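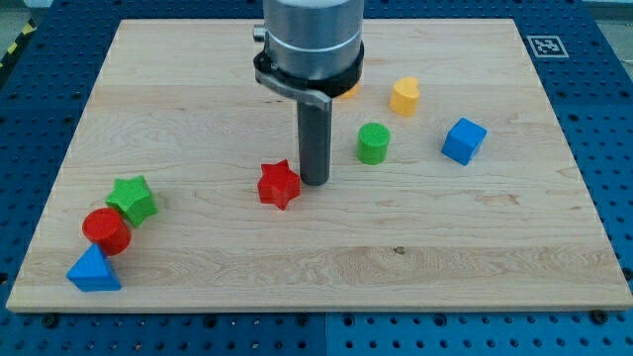 Mon 15 June

Up at half five because of the gulls again. I don't know what they've got against our roof in particular, but they were stamping about up there like removal men, so I gave in and took my tea out to the back step and sat in my dressing gown feeling quite pleased with myself for being awake.

The garden is behind. The beans have gone up the canes at last but the courgettes are sulking, and something has been at the lettuces, low down, in neat little bites. I went round with the torch last night and found two slugs, which doesn't seem enough to account for the damage. I've put eggshells down. I put eggshells down every year and I've never once seen them do any good!

Walked into Plaststead after breakfast for the market, taking the long way by the allotments so I could be nosy about everyone else's lettuces (better than mine, all of them). The cheese van wasn't there. Bought a bag of cherries, a bunch of radishes and a hat I didn't need, and then stood for ages in Tannous deciding about coffee beans. I always go in meaning to try something new and come out with the same dark one. Had a slice of the orange cake at the counter while I thought about it. It's gone up again, the cake, but it's still the best thing in town and I'd probably pay double, though I hope they never read this.

Missed the 353 by the length of a bus. I could see the driver seeing me. So it was another half hour on the bench with the cherries, and by the time I got home there weren't really enough left to call a bag. I'd planned a clafoutis. We are not having a clafoutis.

Afternoon was meant to be for the spare room, and I did do two boxes before I got distracted by the old letters and diaries, as I knew I would. I found the one from 2000, the year we had the tiny flat over Pulley, the shoe mender's, and everything we owned smelled of polish. Pages and pages about the boiler. Nothing at all about the things I'd like to know now, like what we talked about in the evenings or what I could see from the kitchen window. I do remember the window had a crack in it shaped like a river, and I never wrote that down either. So I'm writing it here, twenty-odd years late.

Rang the ferry people about October and got the hold music for so long that I started humming along. They can do us the early crossing, and the cabin on the quiet side if I confirm by Friday. Must confirm by Friday. I've written it on my hand as well.

Supper was radishes and bread and butter, and the end of the Fulis, that soft cheese that runs off the plate if you leave it out too long – I left it out too long. Ate it with a spoon. Rain on the way by the look of it, so I've brought the cushions in and left the water butt lid off.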